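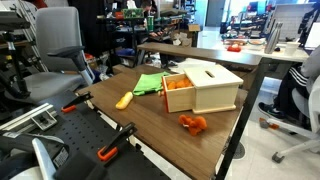 My daughter is four and in August she began to speak to me only in English. I was a little sad about it. At home in Sullbridge we speak three languages, and I had believed that children simply take all of them, like soup.

I asked Lilibeth Dela Peña, who taught small children in Fladbridge for many years before she moved to our street. She told me not to correct and not to make lessons. "Play in the language," she said. "The words go where the hands go."

So now in the evening, from six o'clock until dinner, we play on the floor and I speak only my language. If she answers in English, I continue in mine. The first evenings were difficult for both of us. She said my words were "too long," and one time she put her hands on my ears, I think by mistake for her own.

I also keep a notebook. My husband laughs at this, but I like to write down each new word she says without help. Last night I wrote number 157. It was the word for "spoon," which is strange, as she has known "thunder" and "grandmother's slippers" for a long time already.

My cousin Kenneth Barredo has a notebook for his son too, and he is at 301. His son is six, so I try not to compare. He promised to send me the songs we had as children, the one with the frog and the one about rain. I remember the melody of the second one but only half of the words, so please write to me if your mother sang it.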